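Budget for second arm: grippers, fingers and what to leave out
Forum > Workcells and Equipment > Purchasing

tuhu_bench
We have approval in principle for a second arm at the Clerulport site and I have until the end of October to put in an itemised request. The work is picking and placing household goods in ordinary rooms: tins, jars, small boxes. The arm itself is settled. What I cannot settle is the end of it.

Options on the sheet at present:
Setitz parallel gripper, wide stroke, with wrist camera bracket
Flosa parallel gripper, shorter stroke, cheaper, bracket extra
Either of the above plus a suction cup on a tool changer

The finance side would like one line and one number. I would like to avoid asking again in spring.
Puspita Gunawan

slotnut
Leave the tool changer out. You will pay for the changer, the second tool plate, the air line, the valve and the vacuum generator, and then you will use the suction cup for a month. Tins with ring pulls are poor suction targets anyway. The rim is raised and the tab sits where you want the cup.

marl_k
Disagree with slotnut. If the tins are packed side by side there is no room for fingers, and top suction with a small offset cup will get the first one out. After that, use fingers. I have run it that way on a shelf restocking job and would not go back.

slotnut
An offset cup on a lid that small tips the tin as soon as it clears its neighbour. You then need a slower lift and a pressure sensor to know you still have it. Add those to the sheet as well.

tuhu_bench
Noted, both. Stroke is my bigger worry. The Flosa opens far enough for our tins on paper, but with 2 mm pads on each finger the clearance becomes uncomfortable. Does anyone run it with thinner pads?

fsampaio
I ran the Flosa for a year. Do not plan on thin pads, they peel. Plan on the wide stroke and accept the bulk. The figure that matters for purchasing is the thickness of the finger at the tip, and neither maker prints it on the front page of the data sheet. Ask for the drawing before you ask for the quotation.

Also budget for spares. Fingers get bent against walls and table edges. We keep 2 sets on the shelf and reorder when the first is opened. Put them in the original request under the same line as the gripper, or they will come out of consumables.
Florêncio Sampaio

marl_k
Agree on spares. On the wide stroke I am less sure. A wide gripper next to a wall is a nuisance, and household goods are nearly always next to a wall.

tuhu_bench
Then I will set out what I have, item by item, and people can strike lines.

1. Gripper. Wide stroke, Setitz. The wrist view on our current arm shows the sort of approach I am costing for: cans in two rows on a vented metal box, close to the wall, fingers open.
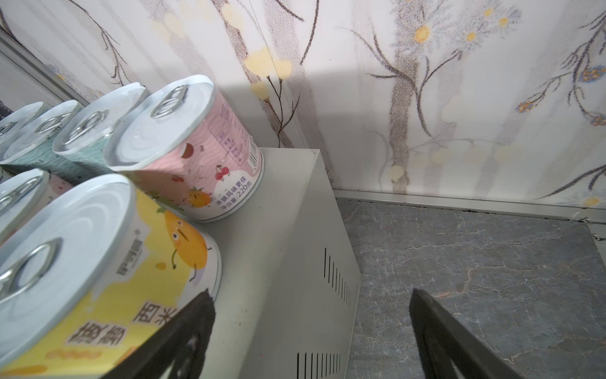 2. Spare fingers. 2 sets, same line as the gripper, as Florêncio suggests.

3. Wrist camera. The bracket comes with the Setitz. I have allowed 1,000 for the camera, cable and a strain relief that does not come off when the wrist turns.

4. Suction. Struck out for now. Space left on the controller for one valve.

5. Pads. A pack of 40, softer grade.

slotnut
Item 4 is right. Item 3 is light if you want a lens you can lock. Ask for the minimum focus distance too, with the near can that large in the view.

marl_k
I would still keep item 4 in as an option with a price against it. Packed rows like those are the case I meant. Outer corner first with fingers, fine, but the back row by the wall will cost you time.

fsampaio
Take the front row first and the back row is open from the front. It is a planning matter and costs nothing on the sheet. Item 1 is fine. Get the tip drawing.

tuhu_bench
Drawing requested from Setitz this morning. I will price item 4 as an option and mark it as such – finance can decline it if they like. Item 3 goes up once I have a figure for the locking lens.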